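Speaker notes — Moving the Vonora archive, 23/06/2024

Slide 1. Why we moved
Say hello, thank Tuda for the room. The old storage had 2469 boxes and one working dehumidifier. Start with the flood story — keep it short.
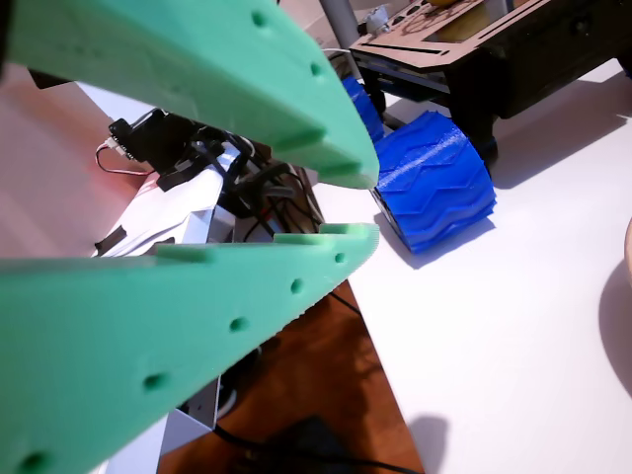
Slide 2. What it took
We sorted by year first, then by town. 107 boxes had no label at all. Pal lent us shelving until September.

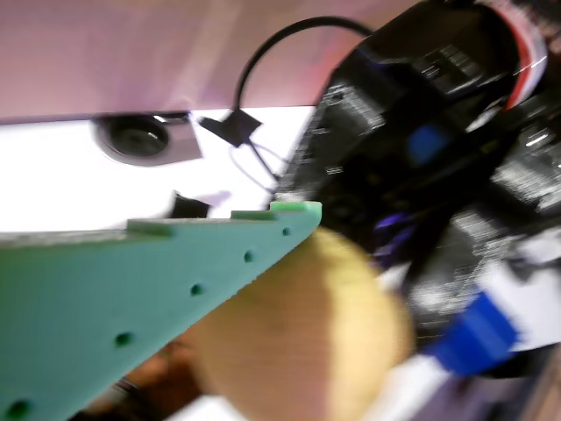 Pause for questions about cost. If there are none, go on to the catalog and read out the first two entries.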